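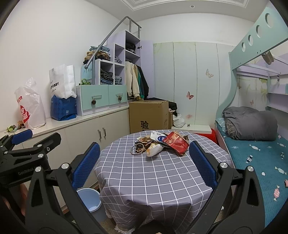
4.2 Data and labeling

All demonstrations were recorded with hand-held grippers, in homes, no robot on site. Figure 3 shows the wrist view during a table-clearing episode, both jaws open, the pile of wrappers near the far edge of the cloth and the bin on the floor below. We kept 1,860 episodes for the clearing task. Of these 1,289 went to training, the rest split between validation and the held-out homes.

Episodes were cut by hand into reach, close, carry and release. Selina Eberhard did the first pass, Reto Moser the second. Where the two disagreed on the moment of closing by more than 20 frames the episode went back to both; this happened in 218 cases, mostly soft packets, where contact starts long before the object moves. We take the first visible change in the shape of the packet as contact. Not perfect. For stiff objects the two labelers rarely differed.

4.3 Choosing what to grasp first

The policy gets the wrist image and the opening width of the jaws, nothing else. No depth, no object list. In a pile this leaves the order of picking open, and people in our recordings do not agree on it. Some start with whatever is closest, others pull the biggest piece out first and let the rest fall flat. Training on both without telling them apart gave a policy that hovered between two targets and then closed on air, or on cloth.

We therefore added a small head (the Ondau head, after the branch it was first written on) that picks one point in the image before any motion is produced. The point is fixed until the jaws close or until four seconds pass, then chosen again. Labels for it come free from the recordings: we take the place of first contact and track it back to the start of the reach. Tracking fails when the hand crosses in front of the target, these reaches were dropped.

Two things to note. First, a cord or loop lying partly under other trash is still a bad case, since the tracked point slides along it. Second, patterned cloth. On a grid like the one in Figure 3 the tracker sometimes jumps by exactly one cell, and the error is hard to spot by eye becuase the patch looks the same. We filter jumps larger than the jaw width, smaller ones stay in.

Results on the Tammont and Porkstead homes are reported seperately in Section 5, as the Porkstead tables are all bare and the cloth problem does not come up there.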